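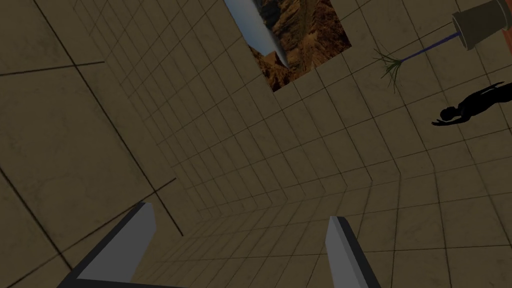
Drakard has suspended use of its Britano two-fingered gripper arm for all unattended work after a fault in which the arm's sense of "up" drifted during simulated trials, the company confirmed on Tue 1 February.

The fault appeared in nine of 106 simulated runs. In each, the wrist rolled well past its set limit and the software went on reporting a level position. No alarm was raised. No one was hurt and no physical arm was involved, though the same control software has been on the Villalobos site since November.

"We were told the limit check could not be bypassed, and it was bypassed nine times," said Kazimiera Wilczyńska, head of safety at Drakard. "I would like to hear fewer assurances and see more logs."

The supplier, Brerholm, has issued a patch and describes the matter as closed. Drakard does not share that view. Of 27 repeat runs made with the patch, all finished without a fault, but the original trials once went 40 runs between failures - so a clean set of 27 proves very little.
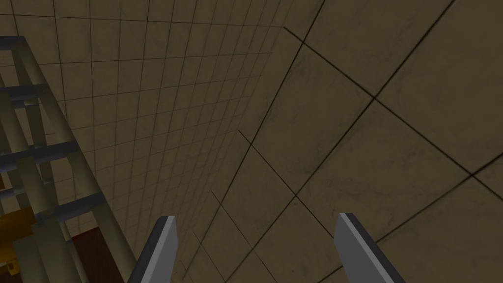 Simulated view from the Drakard trials, with the gripper fingers at the bottom and a rack to the left.

Lyle Zamora, who leads testing, said the team would repeat the full set of 106 runs before any arm is allowed to work alone. "A patch that arrives this quickly deserves a second look," he said. "We have asked what was changed and have had half a page back."

Attended work at Villalobos will continue at reduced speed, with an operator at the stop button. Drakard has set no date for lifting the suspension.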